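Bench cells and small arms > Setup and maintenance
Topic: Dual-arm cell, cable conduit catching on tall containers

zetora_cell2
Two-arm cell, both arms on one rail along the near edge of the table, wrist cameras on each. The task is packing snack packs into a paper gift bag and taking them out again. I took over maintenance in June from Igor Śliwiński and have his notes, but they stop at the rail bolts.

The problem is the corrugated conduit. When an arm goes down into the bag at a steep angle, the conduit loop has to go somewhere. On a deep reach it sometimes touches the bag rim or the handle. The bag moves a little, and the next approach is off. The controller log has 1161 cycles since the last re-dress of the cables and 990 of them are clean. Most of the rest carry the same "container shifted" flag.

Wrist view with one arm in the bag:
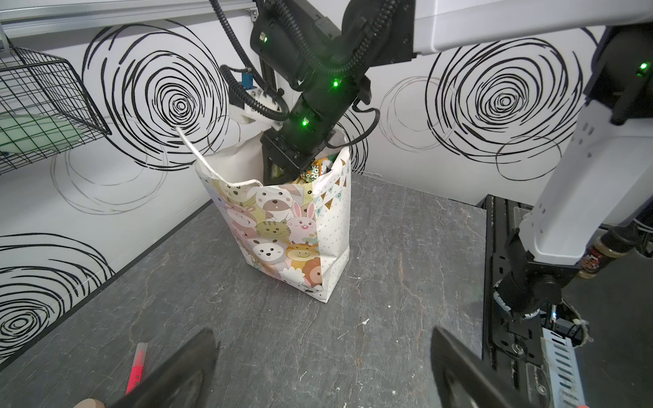
Reach into the bag, seen from the wrist camera. Note the conduit on both sides of the arm.

Questions:
1. Is there a standard way to set the loop length on these, or is it by feel?
2. Would you change the approach angle first, or the cable dress first?

Controller firmware is current. Joint zeros were checked on Oct 13, 2021 and have been stable.

tkachenko_s
Cable dress first. If you change the angle you are tuning the motion around a mechanical fault, and you will do it again at the next cable change.

Procedure I use:
Power down and support the arm by hand before releasing anything.
Open the clamp nearest the wrist only. Leave the base clamp closed.
Put the wrist at its worst-case pose, which for you is straight down plus full roll.
Pull slack back toward the base until the loop is as small as it can be without going tight.
Close the clamp, then move through the full roll range by hand, both directions.

If the conduit creaks or flattens at any point, you took too much. Give some back.

jmarciniak
Disagree with the order. Minimum loop at worst-case pose is fine for the conduit, but the conductors inside move less than the jacket does. We ran ours that way at Flistby and lost a camera cable at the wrist end. It was intermittent for days before it failed hard. I would leave the slack and change the approach so the loop falls on the side away from the handle.

Also, which bag handle is it catching? A rope handle that stands up above the rim is an obvious snag point. Fold it down before the run.

tkachenko_s
Intermittent camera cable is a strain relief problem. It has nothing to do with loop size if the connector is properly anchored.

jmarciniak
It was anchored. With the part supplied in the kit.

zetora_cell2
Folding the handle is out. It is part of the task that the bag is used as is.

Second picture, from the fixed camera, because someone will ask for the geometry. The right arm is above the bag in this one. 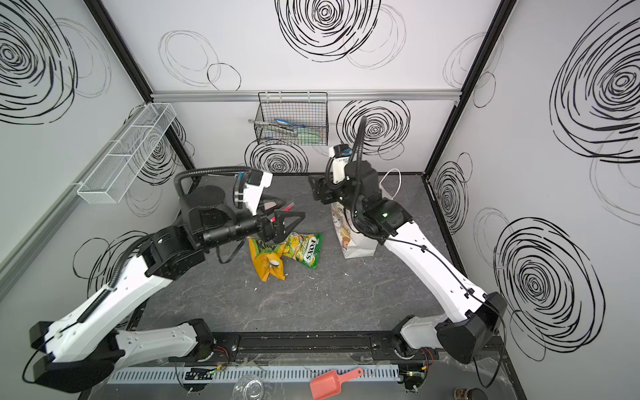
Both arms from the fixed camera. Left gripper over the yellow pack, right wrist raised above the bag.

aniela.m
Thanks, that is more useful than the wrist view. Some remarks:

The conduit on the right arm curves up from the top, so at this pose it is well clear. Your contact is on the way down. Log the wrist roll at the moment the flag is set. I would expect it to cluster.

You have small red and green wires exposed near the motor housings at the rail. I would sleeve those while the cell is down. It is unrelated to your fault, but they are at the height where people put tools and loose items.

Glass bowl in front of the rail: move it before you do any hand-guided motion. An unpowered arm drops faster than you expect.

zetora_cell2
Sleeving noted. The bowl belongs to another task and lives there, but I can move it for service.

Pulled the roll values. They do cluster, all on one side of neutral. So the loop swings to the handle side in one roll direction and stays away in the other.

aniela.m
Then both of them are partly right. Limit roll to the good direction for container reaches, and take out a moderate amount of slack. Don't go to the minimum.

tkachenko_s
A roll limit costs you grasps. With flat packs standing on edge in a bag you need both directions.

jmarciniak
Parallel gripper. Half a turn gets you the same grasp. He loses travel time and that is all.

tkachenko_s
Half a turn only if the joint range allows it from that side. Check the range before you write the limit.

zetora_cell2
Range allows it, with little margin. Done so far: wrist clamp moved back one position on both arms, roll limit active for container reaches, base clamps untouched. Ran 896 cycles in that state with 6 shift flags, none of them with conduit contact in the recording. Those look like finger contact with the rim, and I will open a separate topic for them.

Red finger pads are next. Does anyone have a replacement interval, or is it on condition?

wszewczyk
On condition. Replace in pairs and redo the gripper zero afterwards.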